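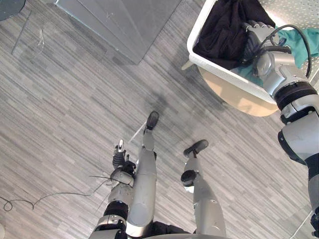
View from the head camera during the basket task, right hand in the clothes.

Tavska Household Handling Project
Progress report to Hartono Fund, period ending March

1. Summary

In this period we moved from preparing the robot to collecting examples in regular sessions. The goal agreed with the Fund is 500 accepted examples of handling clothes and cloths from a basket. We have now nearly 20 percent of them. This is less than the plan foresaw for March, and the reasons are given in section 3.

2. Work done

The collection room at the Naka site is in use on every working day. The operator controls both arms of the robot remotely, and the system records the head camera together with the joint positions and the finger commands. Each example begins with the robot standing at the round table and both arms down. It ends when one piece of cloth has been taken from the basket and put on the table, or when the operator gives up. We keep the failed attempts also, with a separate label, as the learning team at Cosgate asked for them.

We work with mixed contents in the basket. Dark clothes are the difficult ones, because in a black garment the folds are hard to distinguish in the camera picture, and a silver and black hand on black fabric makes it worse. Colored cloths, such as the teal one, are much easier to label. We decided to keep the dark items in the set. In a real home they will be there.

The written instructions for operators were revised. The first version did not say how the fingers should close on the cloth, and every operator had a different habit. Now the instruction asks to curl the fingers over the fabric from above, wait until the hand stops, and only then lift.

3. Problems and delays

We lost three weeks at the beginning of the period. The software for synchronizing the hand signals with the video had an error, and the recordings made before the correction could not be accepted. They are stored but they are not included in our number.

A second problem is the view. The head camera looks steeply down, so the legs and the arms of the robot take a large part of each recording. When the right arm bends over the basket, it can hide the wrist of the other hand. Cosgate considers this acceptable for training, but we would like to compare it with a slightly higher camera angle before the next period.

Cables on the floor are still not routed in a fixed way. We have asked for a cable channel, and the order is waiting for approval.

4. Budget

Spending is within the approved amount. The money for travel was not used, and we request permission to move it to operator hours.

5. Next period

We plan to add a second shift on Friday and to start using the left hand for part of the examples. The first training run at Cosgate will start when the current batch is checked. We ask the Fund to confirm that the final date can be moved by three weeks, equal to the time lost. The total of examples would stay the same.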